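# Questions I keep getting about small-company sustainability targets

I write the sustainability plan for Prodari, and since we published our first set of targets my inbox has been full of people at other small and midsize companies asking how we did it. I love these emails (really, keep them coming!), but I've typed the same answers so many times that I'm putting them all in one place. I'm not a lawyer or an accountant, and your rules may be different from ours, so please check anything that matters with somebody who knows your situation.

Last updated Aug 22, 2018.

## Getting started

### We have no data at all. Can we still set a target?

Yes, but I'd set a target about getting the data first. That was our whole first year. We wrote down "by February we'll know what we use" and we meant electricity, gas, water, freight and trash, site by site. It felt a bit embarrassing to publish something so plain, and a couple of people on our sales team asked when the real goals were coming. I still think it was the right call. Every number we've committed to since then rests on that boring year of utility bills.

If you're in a hurry, start with electricity and gas. You already pay for them, so somebody in your building has the bills.

### Which year should I use as the baseline?

Pick a year that looks like a normal year for you and that you can defend to a skeptical customer. I was tempted to use the year we moved the Romville site, when everything was running twice and our energy use was awful. We'd have looked like heroes the year after! I talked myself out of it, and I'm glad, because the first question we got from a big buyer was why we'd chosen the year we chose.

Whatever you pick, write one paragraph explaining it and keep that paragraph with the numbers. You'll forget your own reasons faster than you think.

### Do I need special software?

I did the first two years in a spreadsheet. It had too many tabs and I was the only person who could find anything in it, so I wouldn't call it a triumph, but it worked. Software makes sense once you have enough sites that people are emailing you numbers in different units. If you do buy something, ask how you get your data back out again when you leave. I've asked that on every sales call and the answers vary a lot.

### How many goals should we have?

Fewer than you want. Our first draft was four pages long and included a promise about office plants. We ended up with 5 and I could happily live with less. Each goal needs a person who will answer for it, and in a company our size you run out of those people quickly.

## Choosing the targets

### What's the difference between an absolute target and an intensity target?

An absolute target says your total goes down. An intensity target says your total per something goes down - per unit shipped, per square foot, per dollar of sales. You can hit an intensity target every year while your total emissions climb, if you're growing fast enough. That's why some customers and reviewers don't think much of them.

We have one of each. The absolute one is for energy and it's the one I lose sleep over. The intensity one is for packaging, and I like it mostly as a management tool. The packing team can see it move from one month to the next, and they can do something about it without asking anybody's permission.

### Should we say "net zero"?

I get asked this more than anything else, usually by someone whose boss has just come back from a conference. My feeling is that you should say it if you can also say what you're cutting, by when, and what you plan to do with whatever is left over. If the plan for the leftovers is "buy offsets, details to follow," I'd hold off on the headline and publish the cuts.

We haven't made a net zero claim. We might one day. I'd rather explain to a customer why we haven't said it than explain why we did.

### Are suppliers' emissions our problem?

Mostly yes, I'm afraid. For a company that buys parts and sells finished things, a big share of the footprint usually sits with the people you buy from. You can't meter it and you can't order anybody around. What you can do is ask, and keep asking in the same format each year so the answers can be compared.

Our supplier questionnaire started out at nine pages. Hardly anybody sent it back. The version we use now fits on 2 pages and asks for energy, fuel, main materials and whether the supplier has a target of their own. Replies got a lot better, and so did the mood of the phone calls.

### What about water? Everybody talks about carbon.

It depends so much on where you are. Our Costinstead site uses more water than Romville, and it's in a drier spot, so it has its own target and Romville doesn't. I used to think every site needed the same goals for the sake of fairness. I've changed my mind. A gallon saved in a place with plenty of it isn't worthless, but I'd put the money where the water is short.

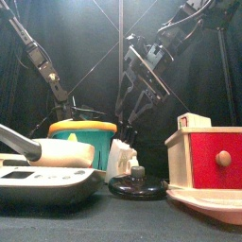 *Robot arms and a teal cup with an orange rim, against a black backdrop.*

## Getting people on board

### How do I convince management to spend money on this?

I've tried the moral argument and I've tried the payback argument, and I got further by bringing both. Start with something small that pays back quickly. For us it was fixing compressed air leaks, which nobody would ever put on a magazine cover. We had a budget of $4000 for it and I reported back on every dollar. After that the next request was a much easier conversation.

One tip: find out when your budget is set, and turn up well before. I missed the window my first year by two weeks and spent the next eleven months being told it was a great idea.

### My coworkers think this is all PR. What do I tell them?

I'd agree that plenty of it is, and then show them your numbers, including the bad ones. Our second report had a page of goals we'd missed, with the reason next to each. I was nervous about that page (I rewrote it so many times!), and it ended up being the part people in the building read. The complaints didn't stop, but they got more specific, and specific complaints are useful. The guys on the loading dock told me why our pallet return plan was never going to work, and they were right.

### Do we need a green team?

You need a few people who care and a bit of paid time for them. If you call that a green team, great. What I'd avoid is a monthly meeting with no budget and no decisions to make, because people drift off and then everyone concludes the company isn't serious. We meet when there's something to decide. Sometimes that means three times in a month and then nothing until fall.

## Reporting

### Which reporting framework should I use?

Ask your biggest customers what they want to see, then pick the one that covers most of it. The frameworks overlap more than their fans like to admit. I'd read two or three reports from companies near your size before reading any of the guidance documents, which are long and assume you have a department.

### Should we pay for outside assurance?

We didn't at first. We did swap reports with Lappalainen, who are a similar size and in a different line of business, so there was nothing awkward to hide from each other. They checked our math and we checked theirs. They found 2 mistakes in ours, one of them a unit conversion that had been making us look better than we were. Trading reports like that isn't formal assurance and we don't call it that anywhere, but it cost us a couple of afternoons and a lot of coffee.

If a customer contract asks for assurance, that's a different matter and you'll need the real thing. Get quotes early.

### What do we do when we find an error in a published number?

Correct it, say that you corrected it, and restate the earlier years so the trend still makes sense. We put a note at the top of the next report. I was braced for angry emails and got one polite one, from somebody who wanted the old figures for a comparison.

### How long should the report be?

Ours is twelve pages with the tables. I'd go shorter if I could. Put the numbers near the front - the people who need them will thank you, and the people who want the story will keep scrolling.

### Can I copy your targets?

You can copy the layout, the questionnaire and anything else that helps! I'd be careful with the targets themselves. They came out of our bills and our buildings, and a percentage that's a stretch for us might be something you'd hit by accident, or never. Send me a note if you'd like the blank spreadsheet and I'll email it over, too many tabs and all.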